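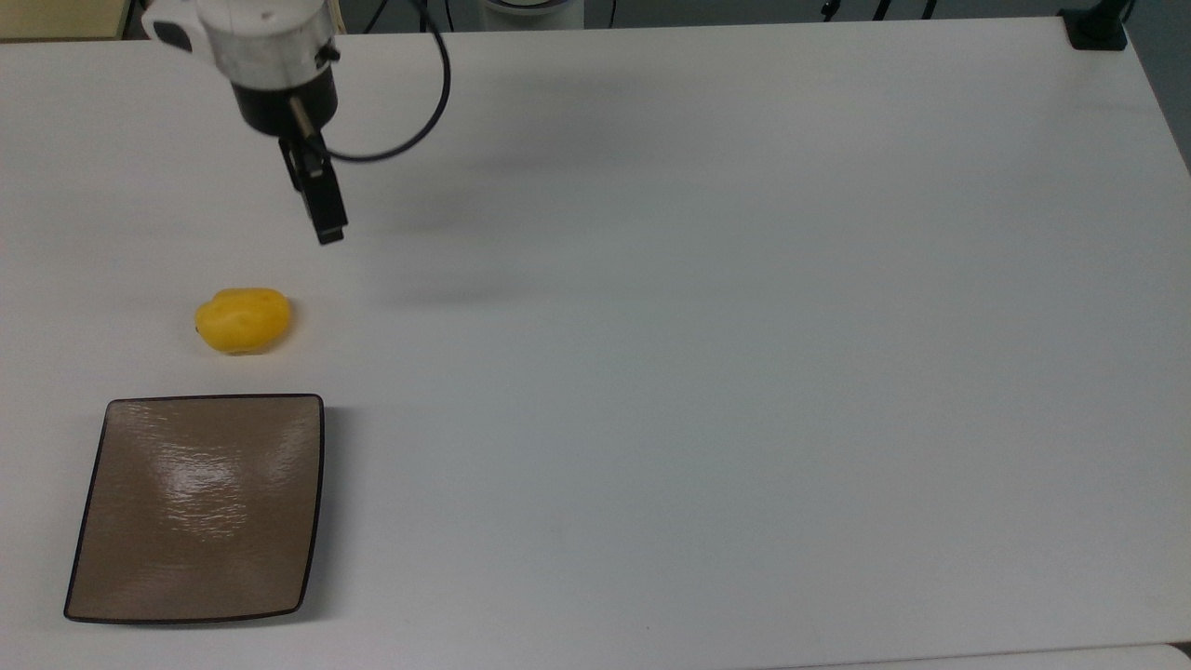
Grarndale Arm Back at Work After Cable Trouble

The robot arm at the Stalleo workshop in Grarndale is picking things up again, ending a seven-day break in which it mostly picked up dust.

The trouble was a gripper cable. Stalleo, which looks after the cell under a service contract with Lerik, said in a notice this month that the cable had been tied too short at the wrist. Every time the arm reached for the far corner it tugged on its own plug, and the fingers quit. Stopping at 58 percent of its reach cured the fault, along with most of the arm's usefulness.

The first repair was a new cable of the same length, tied in the same spot. It lasted an afternoon.

For the second, technicians left a loop of slack by the wrist, tightened the clamps on the stands and taught the arm its pick points over again. The test piece is a small yellow lump, which has to be carried to a square brown plate. Staff call it the potato. Lerik's paperwork calls it Part 2033. 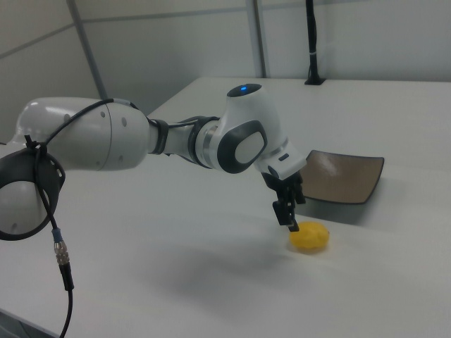
Stalleo says the new routing will be checked every month, and the ties replaced whenever they start to look shiny. The old routine called for a check "as needed," a phrase that had apparently been read as "never."

Cheng, the supplier of the replacement cable, has agreed to take back the short one. Lerik has asked for a written procedure before it signs off on the job. A draft came to two pages, one of them about where to put the potato.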